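Questions about renting a stall at the Terska indoor market

Last updated: May 2018
Reading time: 3 min

I get many of the same emails before each season, so I have collected the answers on one page. If something is missing, please write to me and I will add it. – Henryk Michalski

How big is one stall?

One stall is one table and the floor behind it, for two chairs and your boxes. The table is 6 feet long. You may take two tables side by side, but please ask early, as the double places are all along the back wall and they go fast.

What does it cost?

A single table is $25 for the day. The price is the same for new and old sellers. Electricity is included if you only need a lamp or a phone charger. Kettles and heaters are not allowed, the fuses in this building are old and we had a dark half hour in the winter.

Do I have to bring my own tablecloth?

No, but most people do. The tables have marks from many years of use and a cloth hides them. It should reach close to the floor on the customer side, so you can keep your stock under it. A dark colour is the safe choice for pottery, glass and other bright things. For silver jewellery some sellers prefer grey.

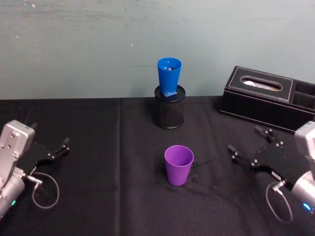

If you iron the cloth at home, roll it on a cardboard tube for the trip. Folded cloths get lines which do not go away during the day. Pins are fine, staples are not.

Can I fix things to the wall?

Only with the hooks that are already there. Tape takes the paint off, and I must then paint it again myself. If your banner is heavy, bring a stand that holds by itself.

How do I make my table visible from the door?

Put something tall at the back and keep low things in front. A box under the cloth also works. Roman Cieślak, who sells wooden toys, told me that he sold more after he started to write prices in big numbers, and I believe him. People don't like to ask.

When can I come to set up?

The side door on Lolta Street opens at 6 in the morning. Unload first, then move your car to the parking lot behind the Kołodziej bakery, and only after that start to build your stall. Everybody is ready much sooner this way.

May I sell food?

Jams, honey and dry baking, yes, with a label that lists what is inside. Hot food, no. We do not have the licence for it.

What if I must cancel?

Tell me one week before and you get the full amount back. Later than this I can return the money only if another seller takes the place. For the June market there is a waiting list, so the chance is good.

How do I pay?

By cheque to Clulum Market Services, or in cash on the day. Please write your stall number on the cheque. If you don't have a number yet, write your family name and the word Terska. The mailing address is Box 1002, and letters are collected twice a week.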